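# Folding T-shirts on the white table

If you've been reading for a while you'll know that the shirt cupboard at Ukholm has been my nemesis since last August. We'd ended up with a box of plain T-shirts in every size, left over from the summer club, and every time I wanted a medium I had to pull the whole lot out and stuff it back in again (stuff being the word). So in March 2018 I finally decided that they would all get folded properly, one method, same size, stacked by colour, and that I'd put up a few notes for anybody who's got a shelf like mine!

I've tried most of the folding methods going. The one I keep coming back to is the flat rectangle with the neck on top, which Marisol Escobedo taught me years ago when we both worked Saturdays – sorry, weekends – at a shop called Semden. You lay the shirt face down, bring each side in towards the middle, flip the sleeves back on themselves, then fold the hem up and turn the whole thing over. Once you've got the rhythm it's quick, and the neckline ends up facing you so you can read the size without unfolding a thing. We used to have 15 shirts to a pile at Semden, and woe betide you if the collars didn't line up.

The basket is just for the unfolded ones. I love a basket with holes in the sides for clean washing, as it's light to carry and things don't get that stuffy smell if you forget them overnight (guilty). Yellow on blue makes a cheerful little pile too, don't you think? 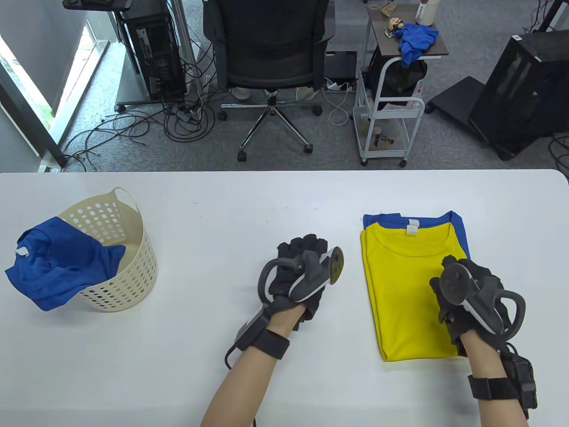
## Blue and yellow

**4 min read**
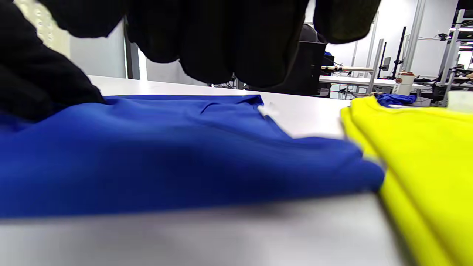 Royal blue next to that really loud yellow. The blue fabric has a bit of a sheen to it and does like to crease, so smooth it with a flat hand before you make the last fold.

## Clearing the top 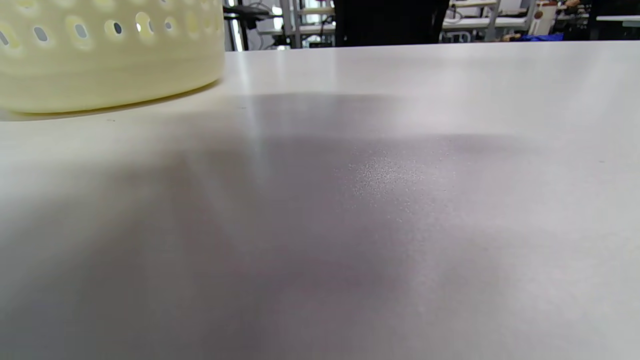

Jaxon Doucette wrote in.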